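Ferkel Cell, Pot and Lid Station
Return-to-Service Checklist, with Comments
Filled in by: Pushpa Kashyap
Month: April
Reason for check: lid pressed down by arm during egg task, stop did not latch

I have written more in the comment lines than they were meant to hold, so please bear with me. Most of you were at lunch when this happened and I would sooner you read too much than have to guess.

1. Power off at the wall before hands go in
OK.
Comment: The cell was dead before I reached over the table. The arms sag a little when the power goes, so let them settle first and keep your sleeves out of the way.

2. Table and props
OK.
Comment: Green pot with its glass lid, blue bowl to the right of it, same as the layout card. I went over the lid rim with a fingertip and found no chips. If you ever do find one, bin the lid and tell me, and please don't turn it round so the bad side faces the wall (you know who you are, and I forgive you). 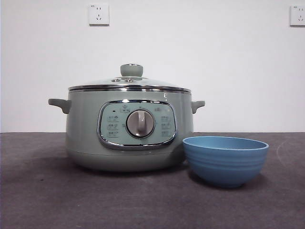 3. Pot unplugged and dial left alone
OK.
Comment: We never heat anything in this cell. I know the pot is a real one and it is tempting at the end of a long shift, but the answer is still no.

4. Emergency stop
FAILED, then OK after repair.
Comment: Now we get to the trouble. The Perelard button went in and popped straight back out, so the arm paused and then carried on down onto the lid. I swapped in the spare from the Nishad drawer and pressed it 60 times, and it latched every time. The old button is in a bag on my desk with a red tag. Please leave it there!

5. Gripper height over the lid
FAILED, then OK after adjustment.
Comment: The Jetstead controller was still holding the height for our old, shorter pot. The new lid knob stands higher, and the fingers came in far too low. Height is now set to 112 mm above the table, and I ran the approach at slow speed with my hand on the stop the whole way.

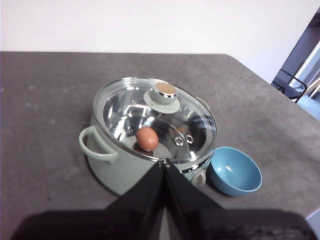 Photo: P. Kashyap, Ferkel Cell

6. Finger tips and screws
OK.
Comment: Both fingers are straight and the screws are snug. Have a look at the tips at the start of each shift anyway, it takes no time at all.

7. Clearance between arms
OK with a note.
Comment: I'd like everyone to be a bit fussier here than we have been. Keep the second arm parked whenever the first is working over the pot, and check where its cables are hanging before you press start.
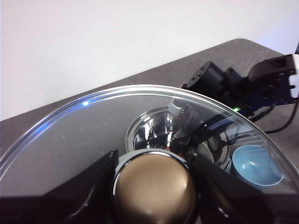 Item 7: second arm and cables, gripper view.

8. Restart
Allowed, slow speed only, 2 people present until I sign the next sheet.
Comment: One at the screen and one at the stop button. Swap places if you get bored, but say so out loud first.

Still open: replacement spare for the Nishad drawer, new layout card with the pot height written on it.

P. Kashyap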